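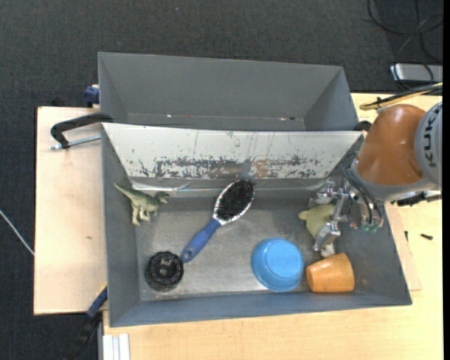
灰色的金属箱子，漆掉了不少，绿恐龙靠在左边。

搬到Lenby已经是第3个冬天了，我才终于有胆量写一写“断舍离”这件事。以前不敢写，是怕写完第二天就被家里人拿着文章来对质，说你看你自己讲得头头是道，阳台上那堆花盆又是怎么回事。现在脸皮厚了，花盆也还在，那就写吧。

起因是一月份我妈打电话来，说老房子要重新刷墙，我留在那儿的东西最好自己回去看一眼，不然她就“看着办”了。熟悉我妈的人都知道，“看着办”三个字分量有多重。我小学六年的作文本，就是在某一次“看着办”里变成了一捆废纸，卖了多少钱她都不记得了，只记得那天收废品的师傅人很好，还帮她把楼道里的旧纸箱一起带走。我为这件事耿耿于怀了好多年，直到有一次在同学家翻到她自己保存下来的作文本，读了两页，忽然觉得我妈可能是救了我。

总之我回去了，坐了很久的火车，带了一个空箱子，心里想的是装满就走，装不下的一律不要。出发前Grethe还专门发消息给我，她是我们读书会里最会收拾屋子的人，家里的抽屉拉开来像药房一样。她说你记住，先处理衣服，再处理书，纸片和照片放到最后，千万不能倒过来。我满口答应，结果进门不到十分钟就坐在地板上看照片了，看到天黑，灯都忘了开，我妈走进来吓了一大跳。

那天晚上什么也没收拾成，不过我和我妈聊了很多。她指着一张我五岁的照片，说那件毛衣是外婆拆了舅舅的旧毛衣织的，领口特别紧，每次给我套上去我都要哭一场。我完全不记得哭这回事，我只记得那件毛衣的颜色，是一种很暖的橘红，冬天坐在炉子边上，觉得自己也像一小块炭。同一件东西，两个人记住的完全是两回事，这种感觉很奇妙，我后来在火车上想了一路。

第二天总算认真起来。衣服好办，大部分连犹豫都不用，高中的校服我留了一件上衣，胳膊肘那里磨得发亮，舍不得。书就难了。我那时候爱在书上写字，写得又多又傻，什么“此处大有深意”，什么“作者错了！”，感叹号打得比字还大。这样的书送人不好意思，扔掉又像把十六岁的自己赶出门去，最后挑了一半寄回Lenby，邮费比书还贵，我妈站在旁边直摇头。

最难的果然是玩具。

我本来以为自己早就没有玩具了。可是柜子底下拖出来一个饼干盒，打开一看全是小时候的宝贝，弹珠啦，缺了轮子的小车啦，还有几张香味早就散光的贴纸，我居然还凑上去闻了闻！我妈说这些总可以扔了吧，你又不玩。我说对，我不玩。然后我就把盖子盖上，放进了箱子。她看着我，我看着她，两个人都笑了。

回来以后我跟朋友们说起这件事，才发现差不多人人都有这么一个盒子。Bent的是一只旧皮鞋盒，里头是他父亲留下的鱼钩和浮漂，他自己从来不钓鱼，嫌冷。I-seul的更有意思，她收着从前住过的每一个地方的钥匙，连Hellthorpe那间漏雨的阁楼都有，她说房东后来换了锁，所以留着也不算对不起谁。Khải听完说他什么都没有，他搬家搬得太勤，东西一路走一路丢，说这话的时候挺潇洒的，过了两天却给我发来一条长长的语音，讲他小时候有一只木头陀螺，是隔壁爷爷削的，问我现在哪里还能买到类似的。我听了两遍，心里软得不行。

所以我现在对“断舍离”的态度，比几年前温和了许多。刚搬来那阵子我很狂热，买了好几本讲收纳的书（你看，为了少一点东西，先多了好几本书），跟着书里的步骤一个柜子一个柜子地清，清到后来连擀面杖都送掉了，过年包饺子的时候只好拿酒瓶擀皮，擀出来厚一块薄一块，下锅就破。那一锅最后当面片汤吃的，味道倒是不坏，Aksel喝了两大碗，到今天还以为那就是我们家乡的饺子汤，我一直没找到合适的机会纠正他。

要说有什么心得，大概就是别着急。衣服可以一个下午理完，别的东西得慢慢来，今天舍不得的，放半年再看，也许就舍得了，也许更舍不得，那就说明它该留着。我现在的办法是给舍不得的东西划一个固定的地方，就书架最下面那一格，满了就得往外请一件。听起来有点严厉，做起来其实我经常作弊，往旁边那格偷偷挪一点，反正家里也没有谁来检查。

还有一点，收拾父母家的东西，最好当着他们的面收拾。慢是慢一些，一件毛衣能讲半个钟头，一只搪瓷杯子能讲到吃晚饭，可是那些话你自己关起门来收拾是听不到的。我妈那几天说的外婆的事，比过去十年加起来还多。我拿手机记了一些，记得乱七八糟，有空要好好誊一遍，说不定下一篇就写这个。

饼干盒现在就在书架最下面那格。昨天晚上睡不着，起来倒水，顺手又打开看了看，弹珠滚出来一颗，钻到沙发底下去了，今天还没找着。

对了，上次有读者问面片汤怎么做，我问过我妈了，她说锅里放什么都行，葱花要最后撒。

分享 10　评论 3
搜索本站……
订阅邮件通讯，新文章会寄到您的信箱，可随时退订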